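Imprimer cette page | Envoyer par e-mail

Rechercher dans les fiches Tous les sujets OK

Régler les mains et les câbles du robot avant une séance « tiroir du frigo »
Par Flora Guthrie, atelier de Sodport, mars

Un humanoïde qui range des bouteilles, cela impressionne les visiteurs. Un humanoïde qui referme un tiroir sur son propre câble les impressionne aussi, mais moins longtemps. Cette fiche concerne notre Shabalala, celui à deux mains articulées, et la routine que nous suivons avant de le laisser approcher du réfrigérateur. Comptez 18 minutes si tout va bien, et une bonne partie de l'après-midi dans les autres cas.

1. Placer le robot

Ouvrez le tiroir du bas à la main et jusqu'en butée, puis amenez le robot face à lui, pieds au sol. Les pieds doivent rester assez près du meuble pour que l'avant-bras droit surplombe le bac sans que le coude soit tendu. Un coude tendu, sur cette machine, vibre comme une fourchette. Couchez ensuite une bouteille pleine au fond du bac, bouchon vers l'avant. Elle servira de cible pour tout le réglage.

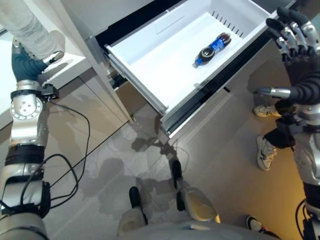 Eilidh Swanson fait remarquer qu'à Skesanitz, on commence toujours tiroir fermé, et que la moitié des défauts de position se voient dès l'approche de la façade. Elle a raison, et l'étape 3 a été ajoutée pour elle. Je maintiens qu'il vaut mieux débuter tiroir ouvert : une main mal zéroée tape alors dans le vide, et le vide ne coûte rien à repeindre.

2. Vérifier la prise

Enfilez les gants en tissu, dos de main bien à plat, coutures hors des articulations. Un pli sous la première phalange suffit à fausser le retour d'effort, et le robot se met à serrer la bouteille avec la conviction d'un haltérophile. Lancez la fermeture lente de la main droite sur une bouteille d'eau, puis la descente au-dessus du bac. La main gauche reste ouverte et à l'écart pendant toute la manœuvre.
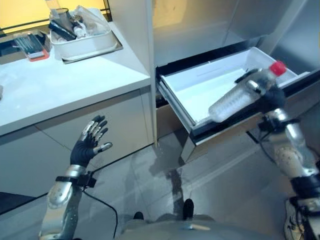

Si la bouteille pivote entre les doigts, n'augmentez pas le couple tout de suite. Reprenez d'abord le zéro du pouce dans le menu Grudard, onglet « Main D », et décalez de 2 crans au plus. Le menu en accepte 19. Il accepte d'ailleurs n'importe quoi, c'est son charme.

3. Contrôler l'approche de la façade

Tiroir fermé, faites descendre la main gantée vers le joint entre les deux panneaux, en vitesse réduite. Arrêtez juste au-dessus et regardez l'alignement des bouts de doigts avec la fente. Ils n'ont pas à former une ligne parfaite, leurs longueurs diffèrent, mais aucun ne doit toucher avant les autres. Les façades brillantes renvoient toutes les lampes de la pièce ; fiez-vous à la fente, pas aux reflets.
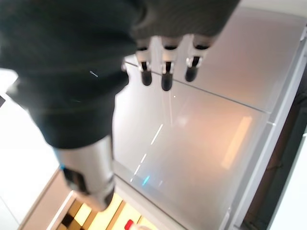 4. Contrôler la main nue

Retirez le gant droit, rouvrez le tiroir et levez la main à côté du bac, pouce à l'horizontale. Inspectez les gaines noires des doigts une à une, puis les petits coussinets du bout. Une gaine qui bâille se remplace. La colle rapide est interdite depuis un épisode que l'atelier a choisi d'oublier. 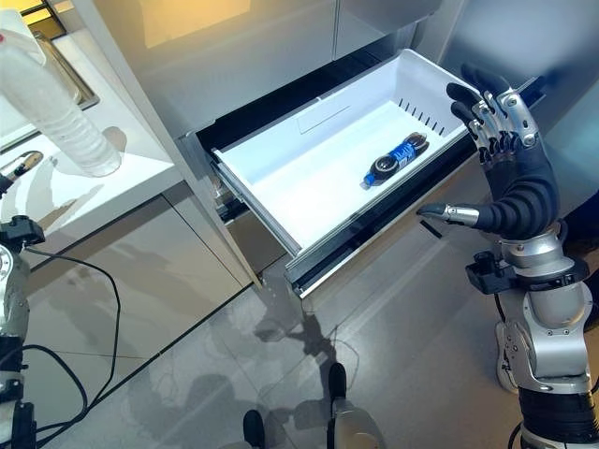

Profitez-en pour suivre les câbles des poignets sur toute leur longueur. La boucle doit être assez ample pour laisser monter le bras et passer à l'écart des rails du tiroir. Pas de collier serré à l'avant-bras : il tient très bien, et c'est le connecteur qui lâche.

5. Noter et relancer

Inscrivez les décalages dans le cahier, au stylo. Les gaines se changent d'office à 4 000 cycles, même si elles ont bonne mine. Remettez le gant, videz le tiroir et relancez la séquence en vitesse réduite, une main sur l'arrêt d'urgence. La vôtre, de préférence.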